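Speaker notes – Consuelo Cisneros
What changed on the floor at Willby
Afternoon session, second slot. Forty minutes of talk if I keep to time, then questions.
Slides are on the stick and on the laptop. Handouts at the door, one sheet, both sides.

OPENING

Thank the host. Say where I work and for how long. I started at Fornlow on the packing line, went to scheduling, and ended up looking after the changeover when the Willby site began using robot arms for bench work. I'm not an engineer. If people want torque figures I can pass on an email address.

Say what the talk covers: the jobs, the rota, the pay grades, and the things we got wrong. Say what it doesn't cover: whether a firm ought to buy these machines at all. Fornlow had already decided that by the time I was asked to help.

Slide 2: the site in numbers. 219 people on the books when we started. 222 now. Leave that up for a moment, people will want to write it down. Then say straight away that the total hides a lot. People left, other people came, and several of those who stayed are doing work that had no name before.

THE WORK BEFORE

Willby does returns and refurbishing for household goods. Small appliances, lamps, toys, kitchen things. A box comes in, someone opens it, checks the item, opens its doors and lids, turns its knobs, cleans it, repacks it or sends it to parts. Every item is a bit different from the last one. That's why it stayed hand work for so long, when the pallet end of the building had been automatic for years.

Three grades at the benches: checker, senior checker, bench lead. You moved up by speed and by how few items came back a second time. People knew where they stood. Mention the whiteboard by the canteen door with the weekly rates on it. Some liked it, some hated it, and it came down in February. I'll come back to it.

Slide 3: old bench layout. Don't spend long on this.

WHAT CAME IN

The system we bought is called Mandevum. Arms at the bench, a gripper on each, and software that learns the handling from recordings of people doing it. The supplier, Galanis, told us at the first meeting that the arms would need a lot of recordings, and that the best recordings would come from people who handled goods for a living.

I remember the mood in the room when that was said. The staff side asked for a break and we gave them one.

So the first new job at Willby was making the recordings. The demonstrator holds a gripper in each hand, the same sort of fingers the arm has, and does the task with those. Open the door, take hold of the plate, put it back, shut the door. Then again from a different starting place. The tracking markers on the grippers let the software work out where each hand was.

Slide 4. Let them look before I talk.
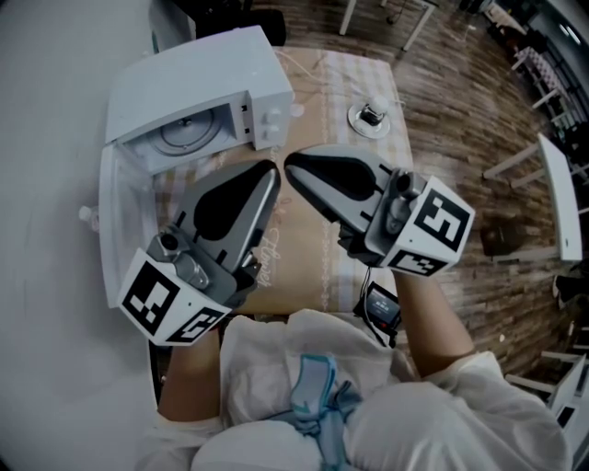
Why do we have to be slow for it, when we've spent years being told to be quick? Joyce asked that in the first week and I have it written down word for word, along with what she added: that if the arm was going to learn her job from her, she wanted to know what her name would be on at the end of it. I had no answer ready to either part. Read both out and leave a gap.

The answer to the first part, as far as I understand it, is that a rushed recording teaches the arm to rush, and it then knocks things over. The answer to the second part took us four months and is most of what I want to talk about today.

THE DEMONSTRATOR GRADE

For the first weeks we ran demonstrating as a favour. People came off their bench for an hour, did recordings, went back. Their bench rate dropped on those days and the weekly figures showed it. Two of our fastest checkers slid down the whiteboard because they'd been helping. Bad mistake, entirely ours. We corrected their figures afterwards but they'd already had to look at them for a month.

What we agreed in the end:

Demonstrating is a grade of its own, paid at senior checker level.
Nobody is put on it without asking.
A session is 50 minutes at most, then a break away from the bench.
Recordings are kept under a number, and no manager can look up who made which.
Recordings are not used to judge anyone's speed or manner of working. That is in the written agreement, with the staff side's signature under it.

The session limit came from the demonstrators. Holding a gripper in each hand with your arms out over a table is harder on the shoulders than it looks. You also have to think about your hands the whole time, and people who've done a job for years aren't used to that. Several said they went home more tired than after a full shift at the bench.

If anyone asks about the whiteboard: it came down because it couldn't show demonstrating at all, and there was no fair way of fitting it in. We now give people their own figures on paper, once a month, if they ask for them. Fewer ask than I expected.

WHAT THE ARMS DO NOW

Be plain about this. Suppliers' videos give people the wrong idea.

Slide 5: list of tasks handed over. Opening and closing hinged doors. Lifting out loose plates and trays. Setting an item square on the bench. Moving finished items to the belt.

Slide 6: list of tasks not handed over. Cables, mostly. Anything with a soft lid. Battery covers. Smelling whether a motor has burnt out, which a senior checker does without thinking. Deciding whether a scratch matters.

For every 1000 items through the arm benches, 50 get passed back to a person. That figure goes up when a new product line arrives and comes down again after fresh recordings. Galanis would like me to quote a lower one. This is the one from our own log.

Somebody will ask whether that means the other 950 are done without people. It doesn't. A person still makes the decision on every item. The arm opens it, turns it and moves it, and the checker looks. One checker now covers two benches.

WHAT THAT DID TO THE DAY

(This is the section to slow down for. Drink some water.)

The checkers I spoke to said three kinds of thing, and they don't line up.

Some said the day was easier on the wrists and they'd not go back. Wrist and thumb complaints in the first aid book are down, though we changed the benches at the same time so I can't say which did it.

Some said it was duller. When you opened the item yourself, you had a rhythm. Now you wait for the arm, and the wait is too short to do anything with and too long to ignore. We've tried changing the order the two benches run in so the waits don't fall together. It helped on one shift and made no difference on the other.

Some said it was lonelier. The old benches were close together and you could talk across them. The arm benches need clear space all round and there's a guard rail. We moved the tea point nearer, and that gave people somewhere to stand together, but it hasn't brought back the talking across the bench. I don't have a fix for that. If anyone in the room does, I'd like to hear it.

THE LEADS

Bench leads had the hardest time and we saw it last. Their job had been knowing how to do the work better than anyone and showing new starters. With the arms in, they were being asked why a machine had stopped, and they didn't know, and they didn't like not knowing in front of their own people.

Two asked to step down in the first half year. One went back to checking and is still with us. The other left the firm.

We should have trained the leads before the arms were switched on. We trained them after, for two mornings, in a room with no arm in it. Say that sentence as it stands.

What works better: each lead now spends a week with the demonstrators. They make recordings themselves. They see how many tries a simple thing takes, and they see what happens when a bad recording gets through. After that the stoppages make more sense to them. When an arm stops at a door, a lead who has made door recordings usually has a fair idea of why.

HIRING AND LEAVING

Back to 219 and 222. Slide 7, the breakdown.

No one was dismissed on account of the arms. That was promised and it was kept. But posts that came empty at checker grade were mostly not filled, and the new posts were in demonstrating, maintenance and stock. If you were a school leaver in town hoping to start at the bench as your aunt did, there are fewer of those starts than there were. I've had that said to me in the supermarket. It's a fair thing to say and the number on the slide doesn't answer it.

IF YOU'RE ABOUT TO DO THIS

Pay for demonstrating from the first day.
Write down what recordings may be used for before you make any.
Take down or change any score people are measured by while the work is changing.
Train the leads first.
Keep your own log of what gets passed back.
Ask again after six months. The answers we got at six weeks were different.

QUESTIONS

Likely ones:

Cost – not mine to give out. Refer to Fornlow head office.
Do demonstrators get a share? The staff side raised it. It was turned down, and it's on the list again for the next pay talks. Don't guess at the result.
What happens when the recordings are finished? They haven't been so far. New goods come in all the time. The demonstrator grade is guaranteed for two years and I can't promise past that.
Did Joyce get her answer? Her name isn't on anything. She's the senior demonstrator now and she trains the others. She has read these notes and asked me to leave her question in.

Collect the spare handouts. Laptop back to the desk by five.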